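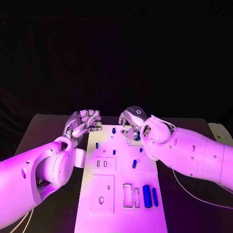
The Tessier Institute sent a delegation to Zornska in October to see how the ceasefire agreement is being applied on the ground and how it is being reported by the newsrooms on either side of the contact line. The visit was made at the invitation of the Zornska Joint Information Office, which opened its buildings to outside observers for the first time. The opening session took place in the public hall, where a black curtain hung at the back and the strong pink light turned every white surface pink or violet. Delegates who had brought printed copies of the agreement found the coloured maps hard to use in these conditions, and the discussion of the boundary was moved to a reading room on the floor above.

That discussion took up most of the morning. The agreement sets out a withdrawal line that follows the river for most of its length and leaves it south of the railway bridge, where the two sides use different base maps. The office explained that the older map places the village school and the pumping station on the Trastness side, while the newer one places them under the Zornska district council. Neither party has formally given up its own version. In practice the pumping station is run by the district and its electricity is supplied from Trastness, under an arrangement that is renewed by letter.

Members of the delegation asked whether the question could be settled by a joint survey. The office replied that a survey had been proposed and that both parties had accepted it in principle, but that there was no agreement on who should give the surveyors safe passage. The matter is now with the legal working group. The delegation was shown the draft wording and was asked not to quote from it.

The Information Office

The office is housed in the former district savings bank. It issues a daily bulletin in both languages of the region, answers questions from the press and keeps a record of complaints about breaches of the ceasefire. By the date of the visit, 953 complaints had been entered in the record. Each one is given a reference, a place and a category, and is passed to the liaison officers of both parties at the same time. Officers have three days in which to reply. Where no reply is received, the entry is published with that fact stated.

The delegation considered this last rule to be of particular interest. Staff described early resistance to it from both sides, and said that replies have become more regular since it was introduced. The Institute has not been able to test this statement against the record, which is kept on paper for the first part of the period, and it would welcome access to the early files.

Complaints cover a wide range of subjects. Many concern gunfire heard at night, but a large part deal with blocked roads, damaged fences, lost livestock and delays at the crossing point. The office does not rank them by seriousness in the published list. Some delegates thought that this made the list difficult for editors to use. The office took the view that ranking would itself become a matter of dispute, and that editors should read the entries.

Visit to Tunedeo

In the afternoon the delegation was received at Tunedeo, the regional broadcaster, whose studios lie a short distance from the crossing point. Tunedeo transmits to listeners on both sides and has kept its signal on the same frequency throughout. It carries a morning press review in which opinion articles from Zornska and Trastness papers are read out one after the other without comment. The order is changed each day.

The editors gave a frank account of the difficulties. Articles on the proposed special status for Trastness are the hardest to present fairly, as the term itself means different things to different writers. In the Trastness press it usually refers to control over local taxes and policing. In the Zornska press it is more often used for a temporary measure that would end once elections had been held. Tunedeo now reads out a short note on usage before any article in which the term appears. Listeners have complained about the length of the note, and a shorter one was being prepared at the time of the visit.

Questions were also raised about money. Tunedeo is paid for in part by the district council and in part by foreign grants, and both sources are listed on its website. The editors said that no donor had asked to see a programme before broadcast. They accepted that the grants attract criticism in Trastness, where they are often described as payment for a point of view. The delegation suggested that the grant agreements be published in full, and the editors undertook to raise this with their board.

The crossing point

The delegation then walked to the crossing point, which is open to residents on foot. It can handle up to 400 people a day. Papers are checked in two places, first by the district police and then by the Trastness authority, and the ground between the checks is covered by a metal roof. There is a bench, a water tap and a notice board on which the daily bulletin is displayed.

Most of those crossing at the time were travelling to collect pensions or to visit relatives. Several spoke to members of the delegation through the interpreter. Their concerns were practical ones: the opening hours, the lack of a bus on the far side, and the rule on carrying medicine, which had been changed without notice. They had not followed the debate on special status closely. One resident had heard the Tunedeo press review and preferred the weather forecast.

Points for follow-up

The Institute will write to the Joint Information Office to ask for access to the early complaint files and for a plain-language version of the rules on medicine, to be displayed at the crossing point in both languages. It has also offered to place a trainee at Tunedeo to help with the press review, subject to the agreement of the board.

A request to visit newsrooms in Trastness was made before departure and had not been answered by the time the delegation returned. The request remains open. Member organisations that wish to be considered for a place on a further visit should contact the Institute's programme office, stating their working languages and whether they hold valid travel insurance for the region.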